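# The Counter by the Sink

Tianyou Lu moved into his workshop in Tirkby in July with 14 boxes and no plan for where anything would go. The unit had one long gray countertop, a sink set into it, and white walls. He put the boxes on the floor, made tea, and started with the counter.

"I figured if the counter worked, the rest would follow," he said. "If it didn't, I'd be walking around piles all winter."

Lu repairs and resells household goods. He buys returns by the pallet from a warehouse in Plalach, and most of what arrives is furniture, small kitchen items and toiletries that lost their outer packaging somewhere along the way. Last year he handled 2,107 pieces. He knows the number from the ledger he keeps by the door, a habit from his first job in a hardware store.

The sink decides how the room runs. Everything that needs wiping down goes to it first, so the space on either side has to be kept open. For the first month it wasn't. Bottles waiting to be sorted ended up beside the faucet, then in front of it, and twice he knocked one into the basin while reaching for the tap.

He tried a wire rack from Trudby, a secondhand dealer a few streets over. It held plenty but the small bottles tipped through the gaps. He took it back and bought two shallow trays instead. Anything under a hand's height now goes in a tray, standing up, cap on. Anything with a loose cap gets tightened before it leaves the sink. Bottles without a label go in the second tray, and if he can't identify them by evening they are thrown out.

Cartons were harder. Lu doesn't like to flatten a good one, and chair boxes are some of the best he gets: thick walls, clean corners, wide enough for a lamp base or a stack of plates. They also take up room he would like to have back. His rule is that a carton can sit near the counter only while it is in use. When it's empty for a full day it gets broken down and tied.

He admits the rule slips.
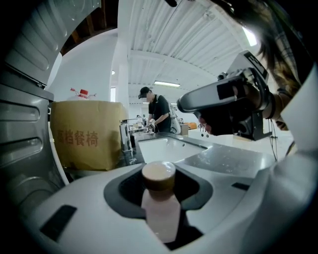 A box that stays too long picks up water from the counter, and the bottom goes soft. Lu lost a set of plates that way in his old place, when the base of a carton gave out on the stairs. He now lifts each one from underneath and presses the corners with his thumb before he packs it.

The counter gets wiped at noon and again before he locks up. He uses a plain cotton cloth and dries the area near the faucet last. Water spots don't bother him much, but standing water does, and he checks the back edge where it tends to collect.

Furniture waits farther from the sink, where it won't get splashed. Wood pieces are dusted dry and checked for wobble, and he tightens the hardware by hand. Chairs are tested by sitting in them for the length of a phone call.

He still has one of the original 14 boxes unopened. It has "cables, misc." written on the side, and he has moved it three times.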